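4. Montagem e primeira utilização da mesa Skeseck

Leia esta secção até ao fim antes de abrir o saco das ferragens. A montagem pode ser feita por uma só pessoa, mas para virar a mesa são precisas duas.

4.1 Antes de começar

Confira o conteúdo da embalagem com a lista da página anterior. O saco das ferragens contém 14 parafusos, a chave sextavada e quatro feltros adesivos. Se faltar alguma peça, não inicie a montagem e contacte o apoio ao cliente com a referência 2,917 indicada na etiqueta da caixa.

Escolha um chão plano e estenda uma manta por baixo do tampo. O cartão da embalagem também serve, desde que os agrafos tenham sido retirados.

CUIDADO: não utilize aparafusadora elétrica. A força excessiva danifica as roscas e esse dano não está coberto pela garantia.

4.2 Montagem das pernas

1. Pouse o tampo na manta com a face acabada virada para baixo.
2. Encaixe a primeira perna num dos cantos, com a marca gravada virada para o interior.
3. Introduza os parafusos e aperte-os à mão, só até prenderem.
4. Repita com as restantes pernas.
5. Verifique se todas ficaram direitas. Corrija agora, enquanto os parafusos ainda têm folga.
6. Aperte definitivamente com a chave sextavada, em cruz.
7. Cole os feltros na base das pernas.
8. Vire a mesa com a ajuda de outra pessoa, segurando pelo tampo. Nunca a apoie em apenas duas pernas.

NOTA: guarde a chave. Os parafusos devem ser reapertados passado o primeiro mês de uso.

4.3 Nivelamento

Pressione cada canto com a palma da mão. Se a mesa oscilar, mude-a de sítio antes de mexer nos parafusos, porque muitas vezes o desnível é do pavimento. Sobre alcatifa, deixe a mesa assentar durante um dia e repita a verificação.

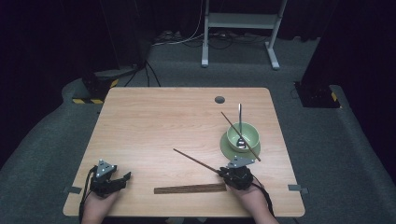
Posso pousar pratos quentes diretamente no tampo?

Use sempre uma base de cortiça ou de feltro por baixo de tachos, travessas e pratos saídos do forno. O calor pode deixar uma marca esbranquiçada no acabamento, que nem sempre desaparece com o óleo de manutenção.

4.4 Limpeza diária

1. Retire as migalhas com um pano seco.
2. Passe um pano de algodão bem torcido em água morna, no sentido do veio.
3. Seque de imediato com outro pano.

Limpe logo o vinho, o café, o molho de soja e o vinagre. Não use lixívia, amoníaco, esfregões verdes nem sprays com silicone. O silicone impede a absorção do óleo na manutenção seguinte.

4.5 Manutenção anual com óleo Gralix

Recomenda-se uma aplicação por ano. Em janeiro, com o aquecimento ligado, o ar da casa costuma estar mais seco e a madeira agradece uma camada extra.

1. Lixe ligeiramente o tampo com lixa de grão 200, sempre no sentido do veio.
2. Aspire o pó e passe um pano seco.
3. Aplique o óleo em camada fina.
4. Espere 14 minutos e retire o excesso.
5. Deixe secar durante a noite, com a janela entreaberta.

PERIGO: os panos embebidos em óleo podem incendiar-se espontaneamente. Mergulhe-os em água e seque-os estendidos ao ar livre antes de os deitar fora.

Revisão técnica do texto: Vasanthi Nadar. Edição de quarta-feira, 5 de agosto de 2026.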